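Home Essays Methods Notes Archive Contact

Report the empty approaches

The Nollgate group's February write-up on learning from wrist cameras states its main result in one line: a policy trained on 289 demonstrations places tubes in a rack more reliably when the training set keeps the stretches in which the gripper holds nothing. I think the result is sound. I also think the write-up draws the wrong lesson from it, and the same mistake is common enough in this field to be worth an essay.

Wrist views from the bench: 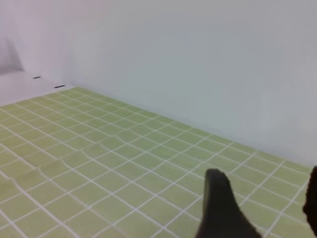
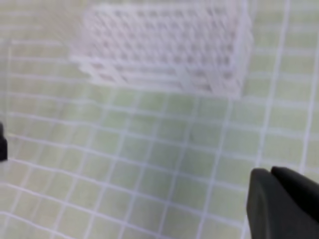 What the trimming rule throws away

Most groups trim. A demonstration is recorded from the moment the operator takes control, and a script then cuts everything before the gripper first comes near an object. The reasoning is economic. Views of a bare mat are cheap to collect, look alike, and take up training time that could be spent on contact. Yolandi Jacobs, who wrote the trimming script used on the Mutden bench, set the margin at two seconds before the first closing command. It was a reasonable choice and I would have made it too.

The trouble is that a wrist camera has no fixed frame of reference. When it faces a wall and a stretch of gridded mat, the policy has to decide where to go with no target in view. When a white rack enters at the top of the image, the policy has to correct its heading against an object whose color is close to that of the lines beneath it. Those are two separate decisions. A trimmed data set contains many examples of the second and almost none of the first.

Nollgate restored the cut segments, retrained, and saw the failures drop. The authors attribute this to "richer visual context." I doubt it. A simpler account is that the policy had never been shown how to search, and restoring the segments showed it. The two explanations predict different things. If context is what matters, adding the cut images with their actions removed, as an auxiliary visual objective, should recover most of the gain. If search is what matters, it should recover very little. The test costs one training run per arm. It was not done.

The mat is a variable

My second objection concerns the surface. A printed grid is helpful to people setting up a bench, and it is also a strong visual cue. Lines converge with distance, so a policy can read camera tilt from them without learning anything about the rack. A wrinkle bends the lines locally and leaves the rest straight. Glare washes the green out toward white. Each of these changes what the camera reports while the task stays the same.

Hemi Tamihana made this point at the Weltesdale workshop and was told that surface variation is "noise the network averages out." With 289 demonstrations on one mat, there is very little to average over. If a fold stays in the same place across the set, it is a landmark, and a policy is free to use it as one. I would want to see the mat turned over, or swapped for a plain one, before accepting any claim that the policy localizes the rack.

Tamihana's group at Jenkins did run a version of this, with 10 trials on the original mat and 10 on a plain one. Ten trials per condition will detect only a large difference, and the write-up says so. I still consider it the more useful experiment of the two, since it varies something the policy might be depending on.

What should be reported

I would ask for a small change in practice. State the trimming rule in the methods section, with the margin in seconds. Report the share of frames in which no target object is visible, before and after trimming. Report success separately for starts with the target in view and starts without it. All of this can be computed from logs that already exist, although the visibility figure needs a labeling pass. Jacobs has estimated one afternoon for the Mutden set.

The usual reply is that page limits are tight. The Nollgate write-up gives half a page to its network diagram, which differs from the standard one in a single layer – and the trimming margin does not appear in it anywhere.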